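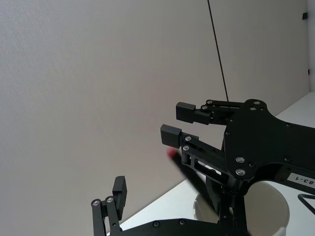 Two grippers against an off-white wall.

Hudthorpe Tenants' Association
Minutes of the general meeting, 23rd October

Present: 39 households, plus a baby who abstained throughout.
Apologies: Units on the fourth floor, which has its own views on the elevator and is expressing them by staying upstairs.

1. Minutes of the September meeting
Approved after one correction. "Heated discussion" on page two now reads "discussion." The member who asked for the change did so at considerable volume.

2. Laundry room
The Trotik booking system has been in use since September. The chair reported fewer arguments over machines and more arguments over the booking system. It still allows a person to reserve a dryer without owning up to having reserved a washer. Several members asked what happens to clothes left in a machine after the slot ends. The current rule says they may be moved "to a clean surface." There followed a long exchange on whether the folding table qualifies. Motion to wipe the folding table. Carried.
Action: Secretary to ask Trotik for a ten-minute grace period.

3. Elevator
Gorell has sent its quote for the door repair, which comes to $347 and does not include the part. A second quote was requested from Pretorius, who replied with a brochure. The meeting agreed to go with Gorell once the price of the part is known. A proposal to take down the "Back in Service Soon" sign was defeated, the feeling being that people have grown used to it.
Action: Chair to get the full price in writing.

4. Bike storage
There are three bikes in the basement with no tags and no air in the tires. Notices went up last month asking the owners to come forward. One notice has been stolen. Bikes still untagged at the end of the year will be donated. A member asked if he could have the green one. He was told to wait like everybody else, and asked for it to be recorded that he had asked first. Recorded.

5. Quiet hours
Quiet hours start at ten p.m. and will go on starting at ten p.m. The second-floor trombone has offered to use a mute. Accepted with thanks and some skepticism.

6. Other business
The coffee at these meetings was described as "thin." The member who described it will make it next time.
Request for a second key to the recycling shed: approved.
Request to discuss the hallway carpet: ruled out of order, as at the last three meetings.

Meeting closed at 9:20 p.m. Chairs were stacked by the people who always stack them.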